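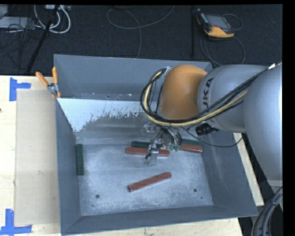
The surface takes the punishment
Jean Ogilvie on abrasion, and why the first scratch matters more than the hundredth

A plastic surface starts to age on the day it is put to use. Most of what follows is abrasive wear, in which something harder than the plastic is dragged across it under load. Grit is the usual culprit. Quartz, the main part of ordinary sand, is far harder than any common plastic, and a single grain trapped under a sliding load will cut a groove along the whole of its path.

The groove looks pale for an optical reason. A smooth surface reflects light mainly in one direction. A scratched one scatters it, and the eye reads the scattered light as white. Darker colours show the effect most strongly. In some plastics there is a second cause, known as stress whitening, where the material has been stretched so far that tiny voids open up inside it. A scratch can be polished out. Stress whitening cannot, although gentle heat will sometimes reduce it.

Gregor Dow has tested sheet and moulded goods at Flotley for most of his working life. His bench holds an abrasion tester, a pair of weighted wheels that turn against a flat sample. The sample is weighed before and after, and the loss in mass gives the wear.

"Mass loss is a good figure for comparing two materials," Dow says. "It is a poor guide to when a customer will complain. They complain about the look, and the look goes first."

His own records bear this out. In one series, run in June on a polypropylene sheet sold as Pledow, gloss had fallen by 80 per cent after 605 turns of the wheels. The loss in mass was still too small to separate from the error of the balance.

Texture changes the result. A fine grain moulded into the surface hides early scratches, as the light is already being scattered. It also holds dirt, and the peaks of the grain wear down to shiny patches which are more noticeable than the scratches would have been. Dow prefers a plain matt finish for anything that will be slid into and out of a rack.

Cleaning does a good deal of the damage. Dry wiping drags loose grit over the surface, and scouring pads are abrasive by design. Rinsing first, then washing with a soft cloth and mild detergent, removes most of the grit before any pressure is applied. Solvents should be tried on a hidden area -- some will craze polycarbonate within minutes.

Wear seldom calls for replacement by itself. Cracks do, as do loose flakes wherever food is handled. Dow checks corners first, where stress collects, and then the underside.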